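Two Grippers, One Virtual Table

Before a workshop buys a gripper, it can now try it on a screen for some weeks. I wanted to know how much such a trial is worth, so in April 2019 I went to Bemevstead, where the small firm Valeck compares robot hands for customers who do not have time to do it themselves.

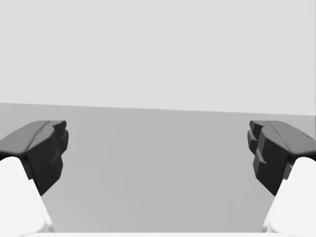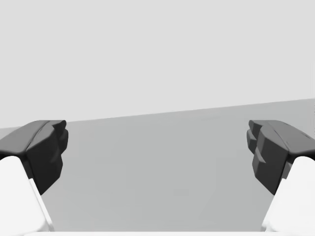
Simulated views between the open fingers of the gripper, with dark pads on white links.

Kwan-ho Liao

The office of Valeck is on the upper floor of a former printing house. I expected the noise of motors, but the first room had only desks, screens and a very loud kettle. The real arms stand one floor lower, and a new gripper comes to them only when it has passed its time in the computer.

When I visited, the firm had two candidates on its list. One was the Cui, a gripper with wide fingers and stiff pads. The other was the Huletti, which is narrower and closes faster. The customer was a maker of small kitchen parts who wanted to take handles, lids and rubber rings from a tray and put them into boxes. He had already one arm and did not want to change it, so the question was only about the hand.

I asked why they do not simply screw both grippers on the arm and look. The engineer who was sitting with me answered that this is what they did in the past, and they lost a lot of days with it. Every gripper has its own plate, its own cable and its own opinion about voltage. A model of it can be changed in a few minutes. If it is a bad model you lose days also, she added, but at least you do not bend anything.

The work begins with nothing to pick up. The fingers are opened wide, the virtual camera is placed at the hand, and the engineers look at what it gives them. For a person this is a boring view: pale wall, grey surface, two fingers. For the software that must later find a handle on the table it matters very much how much of the view the fingers take away. A finger which stands in the corner all the time is easy to learn and to ignore. A finger which comes over the object in the last moment, just when the arm needs to see, is a harder problem.

The view should also be tried with the hand turned a little. In the two pictures the far edge of the surface is not level, and it does not lean to the same side: in the first it goes down towards the right, in the second it goes up. I thought such a small slope could not disturb a computer. The engineer told me about an early test in which the software had learned to trust the level edge more than the object. As soon as the wrist turned, it reached beside the part, again and again, with great confidence.

After the empty views come the parts. Valeck puts each one on the virtual table in many positions and lets the hand close on it. In the comparison I saw, a full round had 57 grasps for each gripper, and a round was repeated with different light and with the part moved closer to the edge. The results went into a table with very few colours, which I liked. A grasp was either held, held badly or lost.

With the handles, there was almost no difference. With the lids, the Cui was better, and I could understand it without explanation, as a wide pad forgives a bad angle. With the rubber rings the Huletti won in the simulation, seven rounds one after another. Here the engineer became careful. Rubber is the material she trusts least on the screen. The program must be told how much it bends and how much it sticks, and these numbers come from a person who has made a guess or a measurement. She had made a measurement, but on a ring from another supplier.

In the afternoon we went down to the real arms. The Huletti was already mounted, and a tray of rings stood before it. It took the first ones well. Then it began to lift them by one side, so that they swung and sometimes fell between the tray and the box. In the simulation they had never swung. Nobody in the room seemed disappointed. One of the men wrote something on the edge of the tray with a pencil and they started the round again, slower.

The Cui had its turn later. It needed more space between the rings, and twice it pushed the neighbour out of the tray, but what it took it kept. On paper it was the slower hand. Over the whole tray, with the fallen rings counted, the difference in time became small.

I asked which one the customer should buy. At Valeck they do not like this question before the report is ready. They told me only that the rings would go back into the simulation with new numbers, and that the pads of the Huletti might be exchanged for softer ones before another real test. The customer needs his answer before August, when his line stops for cleaning and the new hand can be mounted.

As I was leaving, the screen upstairs was still running with the open fingers and the grey table. The engineer was turning the wrist by a very small step, saving the view, and turning it again.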